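Support > Air Tools and Pumps > Hand pumps > Ticket 152

Hand pump loses force after few strokes

Status: open, waiting for part
Opened 15/04/2020 by Gordon Arsenault
Product: Rosine hand pump, white body, black T handle

Hello support team,

I have a hand pump from Rosine which I bought in September. I use it for the air mattress and for two balls of my children. It worked well for all the winter. Now the handle goes in and out very easy, and almost no air comes from the other end. I tried with 49 strokes and the mattress was still flat on the floor.

What I did before writing to you:
- I pulled the handle fully out and looked if the rod is bent. It is straight.
- I closed the outlet with my thumb and pushed. I could feel a little pressure, then it went away, and I heard air near the black collar.
- I turned the collar tighter by hand. No change.

I did not open the pump, because I don't know if the collar has a normal thread or if it must be pushed and turned. Please tell me.
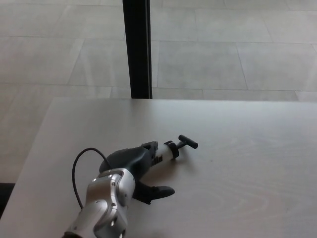

My wife has the older pump from Stivent and we compared the two. With the thumb on the outlet, the handle of the Stivent comes back by itself. With the Rosine it stays where I leave it.

Reply from Kleinschmidt, spare parts desk

Dear Mr. Arsenault, thank you for the clear message. It sounds like the seal on the piston is dry or turned over. The collar on your model has a normal thread, so please turn it to the left. If it is stiff, put a rubber glove on. Take out the rod slowly and look at the ring at its end. Wipe it, put one drop of silicone oil, and check that the open side of the ring looks to the outlet.

Reply from Gordon Arsenault

The collar was very stiff but it opened with the glove. The ring was dry and on one side it has a small cut, 2 millimeters long. I put the oil and closed everything again. It is better – the mattress now gets air – but after seven or eight strokes the force goes away again. I think the cut is the problem. Can I buy only the ring?

Reply from Kleinschmidt, spare parts desk

Yes, the ring is sold alone. We don't have it here, so we ordered it from Alden and they will send it to your address. Please keep the pump closed until then, so no dust comes inside.

Gordon Arsenault: Thank you, I will write here when the ring has arrived.

7 comments | 2 shares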